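Search posts
Liao Girkholm
2023-08-03
2 min read

1/ Can machines do household chores yet? Short thread on clearing a table, a chore people assume was solved years ago.

2/ The work is small stuff: a mug, a notebook with a snack bag on it, a tissue box with a roll of tape on top. Soft cloth underneath.

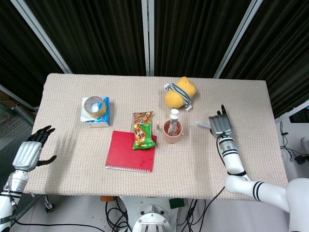
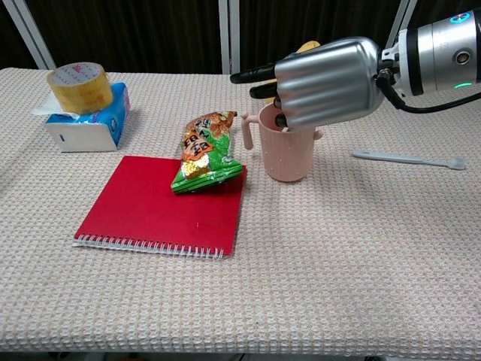
3/ Stacked items

Tape on a tissue box is two problems. Lift the box and the tape slides. Lift the tape first and you need a planner that knows it is a separate object. Brusen, the planner I tested in June, got the order right in 38 of its stacked trials. It was given far more than that.

4/ Mugs

Rigid, with a handle, so the easy case. Put something inside and the easy case ends. The load shifts when the mug tilts, and a hand that can grip a rim can also knock over whatever is standing in it.

5/ Bags

Still the worst. Foil bends, the grip point moves, and force limits tuned for a mug will crush chips.

6/ Speed

My Itov log has 1,142 grasps. Median time per item is roughly 20 seconds. A person takes 2.

7/ So: single rigid items, yes, slowly. A whole table without help, no. I would look at shop-floor bins first, where the parts repeat.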